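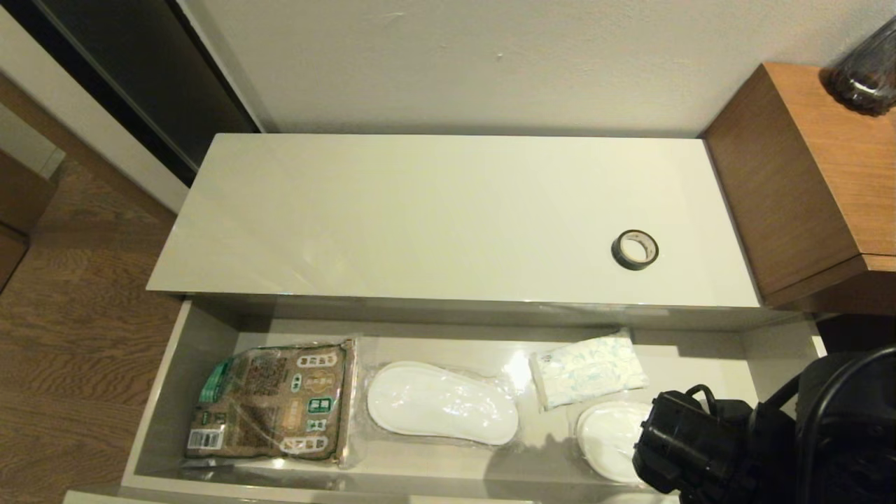
Visitor Signs on the Cerley Hill Path
Tourism and Heritage, second-year project report
Ruairí Mac Carthaigh

1. Background

The path from Cerley village to the ruined abbey is the main walk in the area. It climbs through oak woods, crosses the old mill lane and comes out on the ridge, where there is a view down to the estuary. The abbey is free to enter and open all year. The parish website gives the walk as an easy hour, which is fair going down but not going up.

I wanted to find out whether people who set off for the abbey know what they will find there, and whether the signs help them. The project was set by my tutor, Dr Sutcliffe, as part of the module on small heritage sites.

2. Method

I walked the path in both directions and noted every sign, its condition and what it said. I then stood at the lower car park on 2 Saturdays and asked walkers coming off the hill a short set of questions. I also read the visitors' book in the abbey porch, which had 763 entries for the year when I copied it up on Wednesday, October 2, 2019. The book only shows people who chose to write in it, so it says little about total numbers.

3. Findings

There are nine signs on the route. Those in the woods are easy to follow. The weak point is the mill lane crossing, where the fingerpost points between two gates and either could be right. Several walkers said they had gone through the wrong one and ended up in the farmyard.

The information board at the abbey is good on dates but says almost nothing about daily life there. It mentions that the building is more than 800 years old and then moves on to who owned the land. People with children asked most often where the monks slept and ate -- the board has a ground plan, but the rooms are labelled in Latin.

The visitors' book mostly praises the view. A fair number of entries ask about toilets, and the nearest are back in the village.

4. Suggestions

Move the fingerpost at the mill lane to the far side, beside the correct gate.
Add English names to the ground plan.
Put the walking time for each direction on the car park sign, with a note about the toilets.

5. Limits of the work

Both survey days were dry and I spoke to very few people over seventy. I would like to repeat the questions in December, when the path is muddy and the lower field is sometimes closed.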